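Pimulmont Asks Buyers to Look Twice at Simulated Grasp Scores

March 2023 – Test lab Pimulmont today published a seven-page practice note on how gripper makers report results from simulation. The lab wants every score to state how many trials were run and how many were repeated on hardware.

"A vendor tells me 200 clean picks and I ask what was picked," said Stanisława Jabłońska, who wrote the note. "Usually it was a cube."

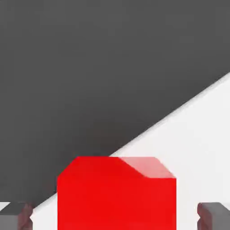 The note asks for at least 50 physical trials per claimed object. It also says a simulated figure should never be printed next to a measured one without a label.

Bogumił Lis of integrator Sumetti, which reviewed a draft, doubts that labels will be enough. "People skip labels," he said. "I'd want the failed runs published too."

Comments on the note are open until November.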